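Bindery notebook, September 2023
Mondcombe reprint, signed edition of 300

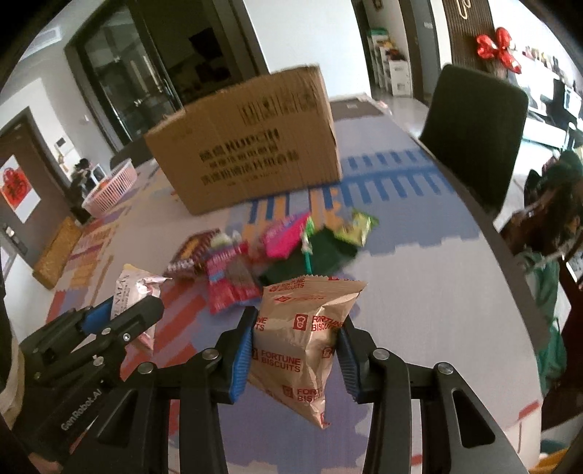
Text block for the Mondcombe omnibus is at 1,156 pages. All three novels plus the novella, author's afterword not yet in. Too thick for the case we used on the Plollbridge volumes. Spine swell on the first dummy was 3 mm over what the jacket allows.

Tried on the second dummy: thinner thread, same signatures, longer nip in the press (40 minutes). Swell down, but the block still sits proud at the head. Jintana thinks the endpapers are pulling. I think it is the map foldout – it adds a double thickness right after the title page and nowhere else. Will sew one copy without it and compare.

Tip-in sheets: Somboon want the signature page on the cream stock. Grain runs the wrong way on the sample they sent. Asked for it to be recut before Sombat Srithong takes the sheets to the author.

Jacket: Molloleck proof has the series number on the spine but the wrong typeface for the subtitle. Marked up and returned. Hold the foil block until the spine width is final.

To do
Third dummy, no foldout
Measure swell at head and tail separately
Ask Jintana Limsakul for the afterword page count
Glue log for March is missing a sheet, check the blue folder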